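Courses > Robot Software > Module 5 > Grasp state and force limits

Search this site Enter keywords Go

Module 5: Knowing whether you are holding something

Notes by Benvinda Seixas. Read these before the August lab.

Last module ended with the planner handing over a pre-grasp pose. From that point the controller closes the fingers and has to report one of three states: open, holding, or closed on nothing. Everything downstream depends on that report. If it is wrong, the planner will carry an empty gripper to the place pose and log a success.

The Stukport driver publishes finger width and motor current at 100 Hz. Use both. Width alone fails on thin objects, and current alone fails at the end stops, where it rises whether or not an object is there.

Recommended test for the lab:
– width is above the closed threshold
– current stays over the limit for 8 samples in a row
– finger velocity is near zero

Set the current limit per object class in the Mendes config file. Round objects need care – contact is small and a late correction can roll them out of the fingers.

Once the state is holding, attach the object to the gripper in the planning model and remove it from the table layer. Students often forget the second step, and the planner then refuses to lift because it sees a collision at the start. 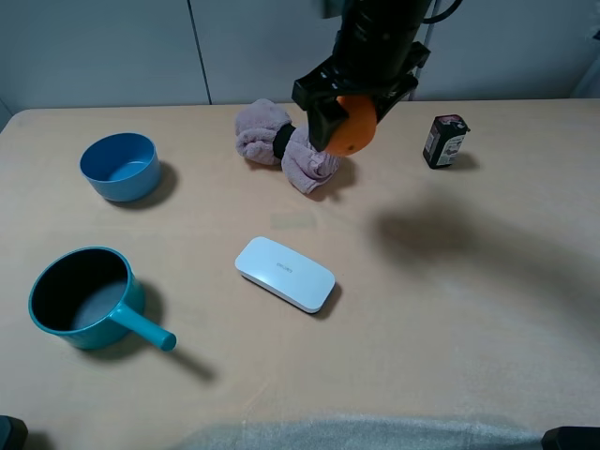
So-yul Nam writes that the velocity check gave false negatives on her group's arm until they filtered the signal, and asks whether a five-sample median is acceptable. It is. State the filter in your report.

Planner timeout stays at 3000 ms.

Contact: Robot Software teaching office, Brarneck | © 2019 | Back to top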